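Support > Shelving > Medina 92 > Setting Up

Last updated: January 3, 2018

3. Hanging the shelves

1. Stand the two uprights against the wall and check them with a level.
2. Hook the Skunton brackets into the slots at the same height on both sides.
3. Press each bracket down until it clicks.

CAUTION: Do not climb on the unit or load a shelf before all brackets are locked.

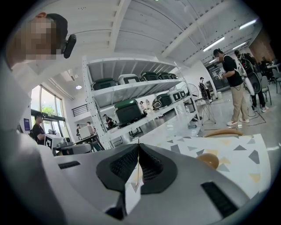
White metal unit with slotted uprights.

4. Lay the lowest shelf first, then work upward. Leave at least 17 inches between shelves if you plan to store tall boxes.

Note: Shelves can be moved later. Empty the shelf, lift it off, and repeat steps 2 and 3. Spare brackets are sold in packs under part number 1839.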